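생활 속의 색과 염료 2강 강의 노트
천연 염료의 색은 왜 변하는가

지난 시간에 염료와 안료의 차이를 길게 이야기하다가 정작 산과 염기 이야기는 시작도 못 하고 끝났지요. 그래서 오늘은 거기서부터 천천히 이어 가겠습니다. 화학을 고등학교 때 이후로 손에서 놓으셨던 분들도 걱정하지 마세요. 외울 것은 거의 없고, 부엌에서 이미 다 보신 일들이 대부분입니다.

적양배추를 채 썰어 식초를 뿌리면 선명한 분홍빛이 돌고, 같은 양배추를 베이킹소다를 푼 물에 담그면 푸르스름해집니다. 안토시아닌이라는 색소 때문인데, 이 분자는 주변이 산성이냐 염기성이냐에 따라 구조가 조금씩 달라지고, 구조가 달라지면 흡수하는 빛도 달라집니다. 우리 눈에는 흡수되지 않고 남은 빛이 색으로 보이는 것이고요. 포도 껍질, 검은콩, 자색 고구마도 모두 같은 집안 식구라고 생각하시면 됩니다.

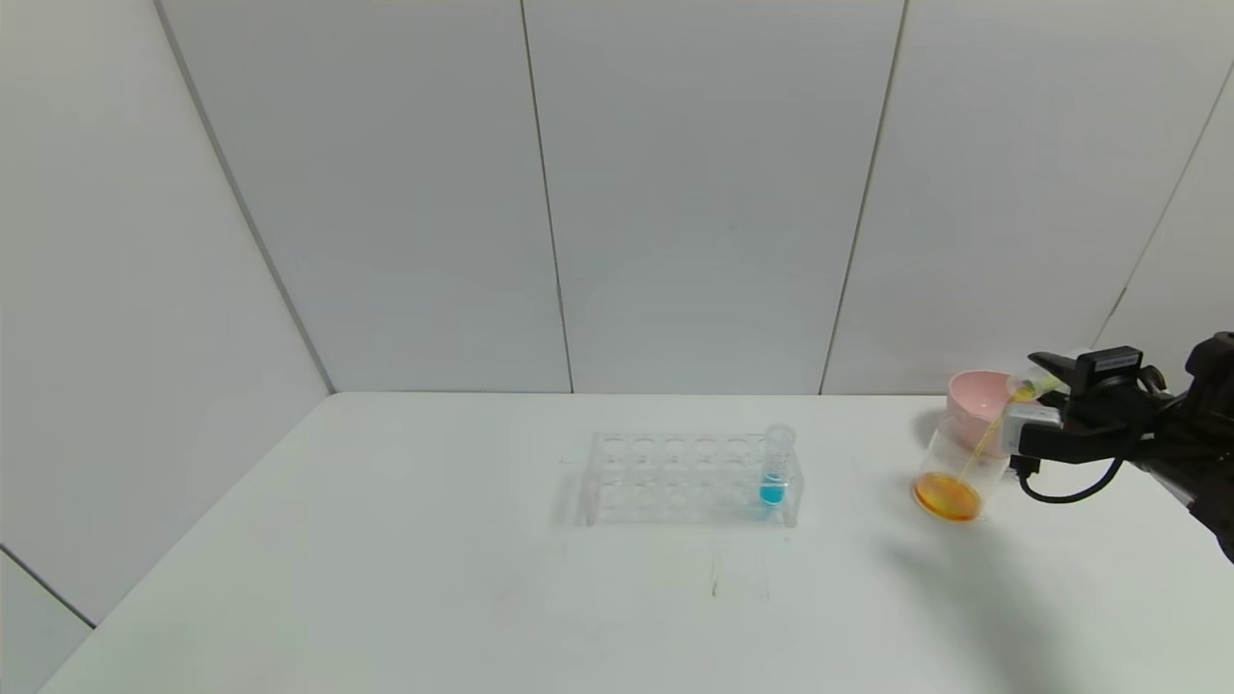
Adanech Negussie

노란색 쪽은 사정이 좀 다릅니다. 치자의 노랑은 크로신, 울금의 노랑은 커큐민에서 오는데, 이름만 다른 것이 아니라 성질도 꽤 다릅니다. 크로신은 물에 잘 녹아서 치자 열매를 미지근한 물에 담가 두기만 해도 색이 우러납니다. 반면 커큐민은 물에 잘 녹지 않아 알코올을 조금 써 주는 편이 낫고, 염기성이 되면 붉은 갈색으로 바뀝니다. 카레가 묻은 흰 셔츠를 비누로 문질렀다가 얼룩이 갑자기 빨개져서 놀라신 적 있으신가요? 저는 학생 때 그렇게 아끼던 셔츠를 하나 버렸습니다. 헹구고 나면 다시 노랗게 돌아온다는 것을 그때는 몰랐어요.

쪽은 또 전혀 다른 이야기입니다. 파란 인디고는 물에 녹지 않기 때문에 그대로는 섬유에 들어가지 못합니다. 염기성 용액에서 환원시켜 누르스름한 류코 형태로 바꾸어 주어야 비로소 녹고, 천을 담갔다가 꺼내면 공기 중의 산소와 만나 다시 파랗게 돌아오면서 섬유 안에 자리를 잡습니다. 초록을 거쳐 파랑으로 넘어가는 그 짧은 시간을 저는 참 좋아합니다. 몇 번을 보아도 질리지 않더라고요.

매염제도 짧게 짚고 갈게요. 백반에 들어 있는 알루미늄 이온은 색소와 섬유 사이에서 다리 노릇을 합니다. 같은 염료라도 알루미늄을 쓰면 대체로 밝고 맑은 색이, 철을 쓰면 어둡고 가라앉은 색이 나옵니다. 양파 껍질로 물들인 천이 백반에서는 황금빛인데 철매염에서는 올리브색이 되는 것이 좋은 예입니다. 철은 많이 쓰면 섬유가 상할 수 있으니 욕심내지 마시고요.

다음 시간까지 해 오실 것
양파 껍질이나 적양배추 가운데 하나를 골라 색물을 내고, 식초와 베이킹소다를 각각 조금씩 넣어 본 뒤 색의 변화를 적어 오세요. 표로 만드셔도 좋고 일기처럼 쓰셔도 좋습니다. 식초와 소다를 한 그릇에 섞으면 거품이 넘치니 그릇은 따로 쓰시고요. 분량은 2쪽 이내, 배점은 10점입니다.

읽을거리는 Tianyou Tan 선생님이 정리해 주신 매염제 자료이고, 905호 앞 선반에 꽂아 두었습니다. 뒷부분의 명반 제조 역사는 시험과 상관없지만 재미있으니 시간 나실 때 꼭 한번 읽어 보세요. 질문은 수업 끝나고 편하게 오시면 됩니다.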